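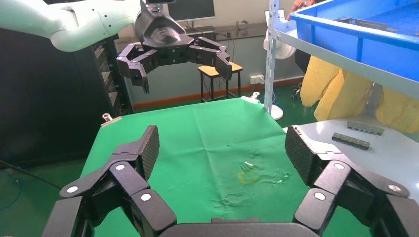

Stougaard Mending Notes

Plain text dataset of handwritten repair notes, typed up. Clothes, curtains, bags, a few tents. Version 3, March.

What's in it

1665 notes, one per row. Each was written on a paper slip and pinned to the item when it came in. Slips come from two shops, Talska and Jarnach. Talska slips are longer and mostly legible. Jarnach slips are short, full of abbreviations, sometimes just "zip again".

Files

notes.csv – the main table
abbrev.csv – list of 111 abbreviations and what we think they mean
spelling.txt – odd spellings we left alone

Columns in notes.csv

id – number, no meaning, don't sort by it expecting dates
shop – T or J
item – trousers, coat, curtain etc. One word where possible
fault – as written on the slip
repair – as written, blank if the slip didn't say
thread – colour as written. "blueish" is a real value, so is "whatever matches"
hours – decimal, often blank
returned – y / n / blank. Blank means not known. It does not mean n

Encoding is UTF-8, commas between fields, double quotes round anything with a comma in it. Line breaks inside a note have been swapped for a slash. If a note had a real slash in it, it's now a double slash. Sorry, seemed sensible at the time.

How it was typed up

By hand, in Flurico, then exported. Flurico drops leading spaces and turns "1/2" into a single character, so we put those back with a find and replace. May have missed a few. Every note was read twice, second time against the slip. Where the two readings didn't agree the fault field has [?] after the word.

Customer names, phone numbers and addresses taken out. If you find one we missed please tell us and don't repost it.

Known problems

- 12 rows have the repair text in the fault column. Ids are at the bottom of abbrev.csv, wrong place, will move
- "hem" and "hemm" both appear in item, should only ever be in fault or repair
- 9 Jarnach slips were too faded to read, rows kept with blank fields so the ids line up
- hours at Talska include pinning and pressing, at Jarnach they dont. Don't compare the two
- some curtains are listed as "drapes", same thing

Good for: spelling and abbreviation work, looking at how people describe damage, word lists for textile repair. Not much use for prices, we never had those. Not a fair picture of what breaks most either – both shops turned away leather and Jarnach stopped taking zips for a while, then started agian.

Changes

v3 – thread column added, double slashes, abbreviations checked
v2 – Jarnach slips added
v1 – Talska only

Licence

Free to use and share, say where you got it. Corrections welcome, send the id and the column, one per line.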